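Nulcombe bag library finally gets off the floor

December 11, 2020

If you have ever borrowed a bag from the Nulcombe bag library, you know the old system – a heap by the door and good luck to you. I dropped in this week to see the new setup, and I came home wanting one for my own hallway.

The heart of it is a plain black rack with plastic hooks hung along the bar, the kind with a bunch of prongs on each one. Nawal Kettani, who started the library in September, picked them because a long strap can loop over a prong and stay put. 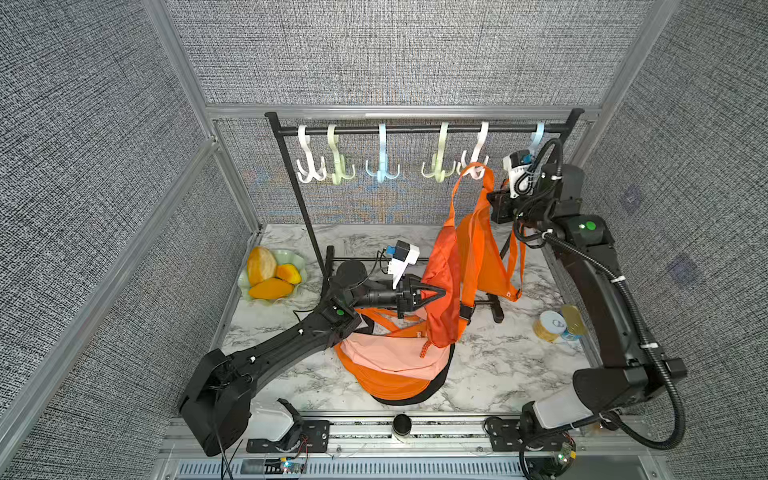
She got the idea from her cousin in Salem, who keeps scarves that way. The library has 540 bags on its books now, and most of them live in storage over on Tovach Street, so the rack is only for whatever is going out next. I asked if she had a favorite and she said anything with a strap that doesn't tangle (good luck with that one, too!).

Money was tight, of course. The Mulden Fund put in $3,000, and about a third of that went on shelves for the storage room before anyone had bought a single hook.

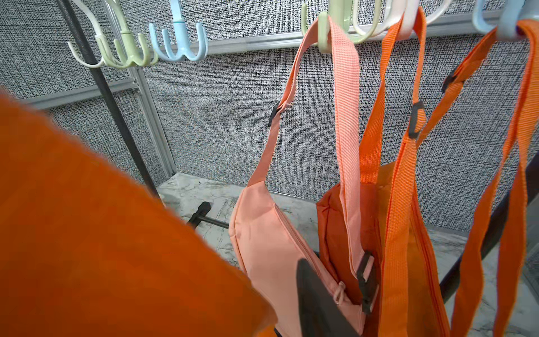 Crossbody bags are the big hit so far, and Nawal says people ask for the bright ones first. You can keep a bag for two weeks and renew it once, and there's no charge unless it comes back with a broken buckle.
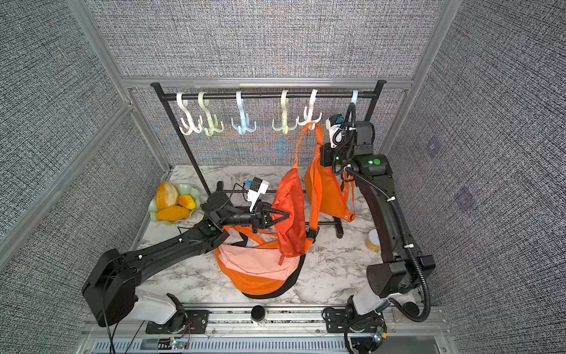 An orange sling bag on its hook, with the backpack on the marble-patterned top.

Przemysław Kołodziej handles the repairs. He'll shorten a strap or swap a zipper pull while you wait, and he told me he would much rather have a bag brought in early than see it held together with a safety pin. I've already promised him my old gym bag, which is a disgrace.

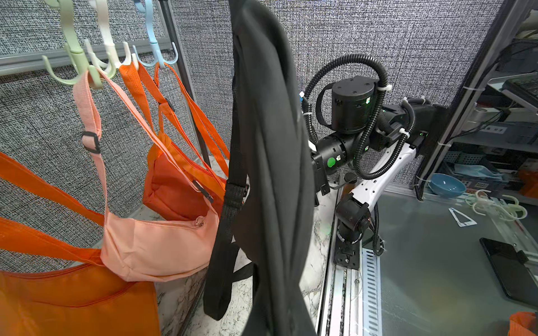
Backpacks are still the thing they run short of, especially kids' sizes. If you have one to give, empty the pockets – all of them, please – and bring it by before 3 in the afternoon. Returns can go in at the same time.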